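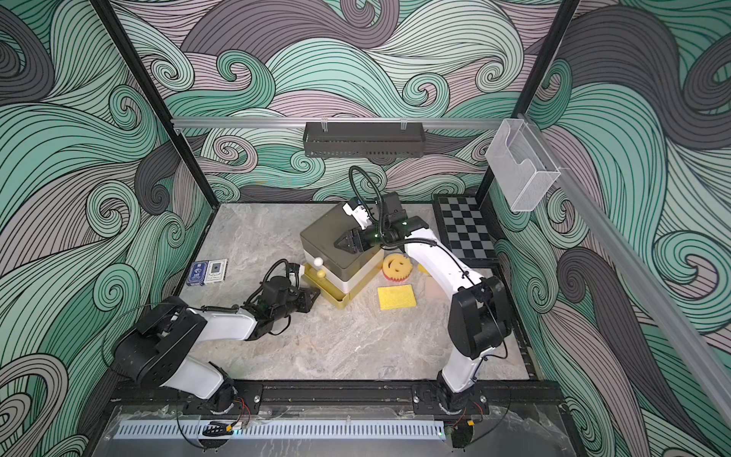 The Great Sponge Reckoning
By Anitha Rao

I own too many sponges. I know this because last May I emptied the cabinet under my sink, looking for a flashlight, and came out with an armful of them in every color a sponge can be. Flat ones, fat ones, a couple still in the wrapper. I sat down on the kitchen floor and had a little think about my life.

So I did what I always do when a small thing gets out of hand, and called Myung-ja Wang. Myung-ja ran a housewares shop called Gralley for years, and she has opinions about what belongs on a counter. Her rule is that everything comes out onto one clear surface, all of it, before you put a single thing back. "You can't sort what's still in the cupboard," she told me, and then she made me go and do it while she stayed on the phone!

What I like about her method is that it lets like find like. Sponges drift over to sponges. Playing cards (why do I keep playing cards in the kitchen?) go with the other playing cards. And then you can look at each pile and ask what it's really for.

I've ended up fond of the round ones with faces. They're cheerful at seven in the morning, which I am not, and the eye holes are handy for getting a grip. The plain block is the one I reach for most, though. A big pale sponge with rounded corners will do the counters, the stove and the inside of the fridge, and it never looks as if it's judging you.
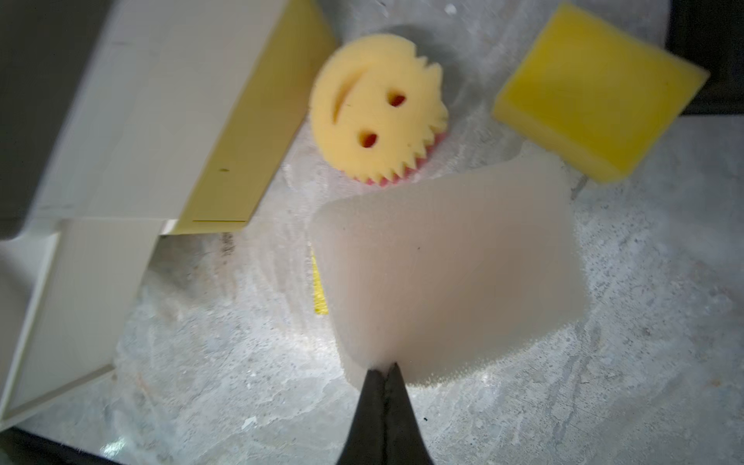
A smiley face, a big pale block and a bright yellow square, all out on the counter.

Myung-ja keeps 2 sponges on the go and not one more: a soft one for wiping and one with a scrubby side for pans. I tried that for a month. I've settled on three, and we've agreed not to discuss it.

Then came the question of where the rest should live. I'd been stuffing them into a plastic bag, where they got squashed and forgotten. My neighbor swears by the wire bins from Broltum, but small things tip right through the gaps. What I wanted was something low and closed, with a drawer for the spares and a top I could use for the odds and ends that turn up in every kitchen - a birthday candle, a button, the key to goodness knows what. 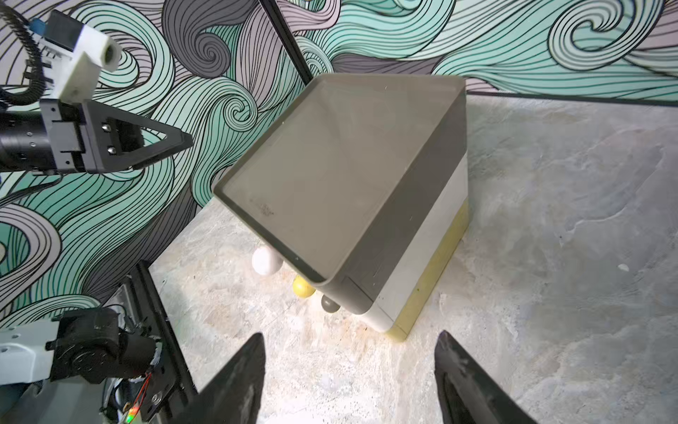 A rim makes all the difference on a thing like that. Without one, you spend your evenings fishing marbles out from behind the toaster. With one, you can toss your bits and pieces in as you go past and deal with them on a rainy afternoon. I wipe mine out when I do the counters, or I mean to.

The cabinet under the sink now holds dish soap, trash bags and the flashlight, which was behind the pipe all along. The spare sponges are in their drawer, and I'm allowed to buy another when the drawer is down to its last one. Myung-ja is coming over on Thanksgiving, and I expect she'll check.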